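**Skovon Robotics Software** · thread

1/ We have published version 2 of our grasp planning package, together with the simulated test set used to check it. This thread sets out what has changed and what users should do before they upgrade.

2/ The main change is in how the planner decides to close the gripper. Version 1 closed as soon as the estimated distance to the part fell below a fixed limit. Version 2 also asks whether the part lies between the fingers, and by what margin on each side.

3/ The margin is worked out from the wrist view alone. No overhead view is needed at this stage, although one may still be used for the first approach.

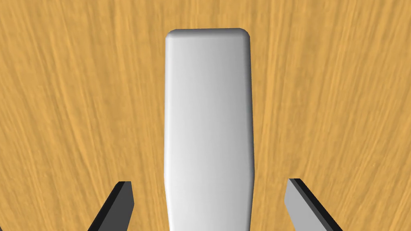
4/ Pale parts with little surface detail were the chief source of error in version 1. The edge finder would lose the shaded side of a part and report it as narrower than it was. The planner then moved sideways to correct a fault that did not exist.

5/ The new edge finder was trained on 2,673 rendered approaches, with changes to lighting, table texture and finger opening. We had planned for 3,000. The remainder were withdrawn when a check by our colleagues at Dudek showed that their depth values had been saved in the wrong units.

6/ Table texture deserves a separate note. Strong wood grain running in the same direction as the part can still produce false edges. Users who see the margin value jump between frames should raise the smoothing window from its default to 12 frames and run the approach again at reduced speed.

7/ The settings file has a new layout. Old files will load, but the field for closing distance is now ignored and a warning is written to the log. A conversion script is included in the tools folder. Please keep a copy of the old file, as the script writes over it.

8/ The controller interface is unchanged. Sites using the Tratetti motion layer do not need to rebuild it, and existing joint speed limits are respected as before.

9/ Known fault: if the finger opening is changed by hand during an approach, the planner keeps the earlier value until the next reset. A correction is in review and is expected in March.

10/ Results so far come from simulation. Trials on the arms at our Polorville site are under way, and we will publish the figures with the full logs, including failed grasps.

11/ Fault reports should be sent through the issue tracker, with the settings file and the log from the approach attached. Reports without a log will be returned with a request for one.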